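Revisión de puestos de mesa — enero
Por la redacción de Modar
Archivado en: Taller y almacén > Listas de comprobación

Esta lista sirve para los puestos de mesa blanca de la nave Nititz, los de tablero despejado y tres paredes. Se rellena antes de las 8:00, de pie y sin café. El café tiene su propio apartado, el 4, y no es por capricho.

1. Tablero
[x] Limpio, sin restos de cinta ni cercos.
[x] No baila al apoyar la mano.
[ ] Esquinas sin astillas.
Comentario: la delantera derecha sigue con la lija prometida en otoño. El otoño ha pasado con gran discreción.

2. Paredes y luz
[x] Los tres paneles firmes, sin holgura en las juntas.
[x] Luz pareja, sin reflejos que molesten.
Comentario: el color lo eligió Sleiman por catálogo. Según el catálogo es gris; según media nave, lavanda. Para la inspección vale «claro y mate» y no se admiten más debates en la casilla de observaciones.

3. Bandeja
[x] De plástico transparente, sin grietas ni bordes cortantes.
[x] Al fondo a la derecha, pegada a la pared.
[ ] Etiqueta de carga legible en la base.
Comentario: la etiqueta dice 800 gramos o dice otra cosa, según quién la haya fregado. Pedir repuesto a Drakirau — son 2 bandejas por puesto, una en uso y otra en el armario, donde debería estar y donde casi nunca está.

La posición de la bandeja se comprueba mirando, con las manos fuera del tablero. Si está torcida, se anota y se coloca al terminar la ronda. 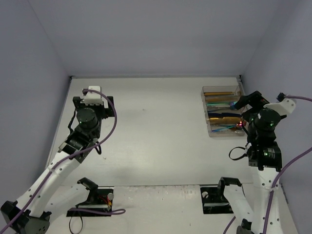

4. Objetos ajenos
[x] Sin tazas, vasos ni botellas sobre la mesa.
[x] Sin llaves, móviles ni bolígrafos.
[ ] Sin migas en el suelo.
Comentario: las migas forman ya un ecosistema. Se avisó el viernes, se barrió el viernes y volvieron el mismo viernes.

5. Cables y paso
[x] Ningún cable cruza la zona de paso.
[x] Pasillo libre, con aproximadamente 1.000 milímetros de ancho.
Comentario: medido con la cinta buena. La otra encoge.

Resultado: apto con reparos. Pendientes la esquina, la etiqueta y las migas, por orden de gravedad o de antigüedad, que aquí viene a ser lo mismo. La hoja firmada va a la carpeta azul, no encima de la carpeta azul.

© Modar. Contacto | Aviso legal | Volver arriba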